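Koretti Sultana nine-tray dehydrator: long-term review

Reviewed by Lizelle Swanepoel, Plestodow
Filed under: Drying and preserving

The Sultana is the larger of the two horizontal-flow dehydrators Koretti sells. I bought mine at full retail price in September and have run it through one growing season. It replaced a Zelta stacking unit, and most of the comparisons below are with that machine. 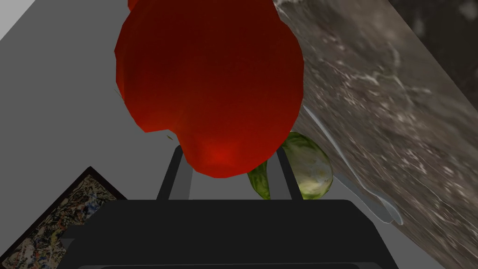
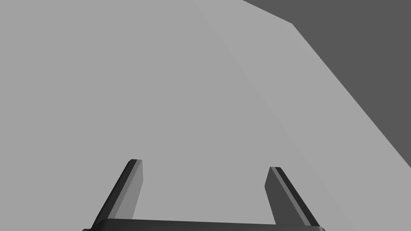
Drying performance depends on how evenly air moves across the trays, and that is where horizontal-flow cabinets should have an advantage over stacking units. The fan and element sit behind a perforated panel at the rear, and air travels forward over all trays in parallel and leaves through a slot above the door. I used capsicum as the main test load as it shows up uneven drying quickly. A red one with broad lobes and a tapered, rounded lower end, like the first picture, does not slice into uniform pieces: the shoulders give wide curved strips and the tip gives small thick ones. If the airflow is poor, the tip pieces stay leathery long after the strips are brittle.

Construction

The cabinet is folded sheet steel with a powder-coated exterior. The seams are riveted and the edges inside the door opening have been rolled, so there is nothing sharp to catch a hand on. The door lifts off two pins and has no hinge. I would have preferred a hinge. With the machine on a bench under wall cupboards there is not enough clearance to lift the door straight up, and it has to be tilted out from the bottom, which scrapes the lower lip. The coating on mine has worn through to metal in that spot.

The nine trays are stainless mesh in a wire surround. They slide on pressed runners with 31 mm between them. That is enough for sliced fruit, herbs and jerky, and enough for halved apricots if they are flattened first. It is not enough for yoghurt jars or proving dough unless alternate trays are removed. There is no stop at the end of the runners, and a loaded tray pulled too far will tip forward.

The mesh openings are large. Capsicum strips are fine. Peas, corn kernels and anything diced will fall through once they have shrunk. Koretti sells a fine mesh insert separately, and in my view at least a pair should be in the box.

Controls

Temperature and time are set with a single dial and a push button. The display is legible from across the kitchen. The thermostat steps in whole degrees Celsius, and the timer runs down to zero and shuts off both element and fan. There is no fan-only period at the end, so a load that finishes overnight sits in a warm closed cabinet until somebody opens it. On humid nights the top trays had softened slightly by breakfast.

The unit does not remember its last settings. After a power interruption it returns to the factory default and waits in standby. We get short outages here in storm season, and I lost one full load of tomatoes that way.

Temperature accuracy

I checked the cabinet with a thermocouple clipped to the centre of the top, middle and bottom trays, empty, after an hour of warm-up. The middle tray read 2 degrees above the set point. The bottom tray matched it. The top tray was the warmest of the three, and the gap widened as the set point went up. For fruit and vegetables I regard this as acceptable. For meat I would rely on a separate probe, whatever the display says.

Front to back, the rear of each tray dries first. Turning the trays end for end halfway through evens this out. The manual says rotation is unnecessary. With light herb loads I agree, but with full trays of capsicum or tomato the front rows were still pliable when the rear rows snapped.

Drying times

Capsicum, seeded and cut into strips on the narrow setting of my slicer, took 14 hours on full trays with one turn. I cut the tip of each fruit lengthwise and laid those pieces along the rear edge, where they finished with everything else. Skin side down gave less sticking than skin side up. Green fruit dried to the same texture as red but came out a dull khaki, and I did not bother with a second batch.

Tomatoes took longer, as expected, and varied a great deal with variety. Sliced apple was finished well before the time printed in the manual. Parsley and oregano should be watched closely, as they go from dry to dusty if left to the timer.

The Zelta needed its trays reshuffled several times per load to get a similar result, and the lowest tray always finished first. The Sultana is clearly less work. It also takes up a good deal more bench.

Noise and heat

The fan has one speed. The sound is a steady low hum with no rattle, comparable to a rangehood on its lowest setting. I would not want it in an open-plan living area overnight, and mine now lives in the laundry. The exterior gets warm on top and stays cool at the sides. Leave clear space behind the intake. Mine collected lint from the dryer vent and needed brushing out after a month.

Cleaning

Trays go in the dishwasher, although sugar from stone fruit needs a soak first. The crumb sheet on the floor of the cabinet is removable but stops short of the rear panel, so drips land in the gap behind it and bake on. A folded strip of baking paper along the back deals with most of it. The perforated panel is fixed with screws and is not meant to be removed by the owner.

Spares and support

I ordered a replacement tray after bending one. It arrived in good time and matched the originals. The support line could not tell me whether the door was available as a spare part, and my follow-up email has gone unanswered.

Verdict

Recommended for anyone drying garden quantities of vegetables who has the bench space and can live with the lift-off door. Look elsewhere if you mainly dry small diced foods or need reliable unattended overnight runs in an area with frequent outages.

For: even drying once trays are turned, solid cabinet, stainless trays, readable display
Against: lift-off door, coarse mesh, no settings memory, gap behind crumb sheet
Rating: 7 out of 10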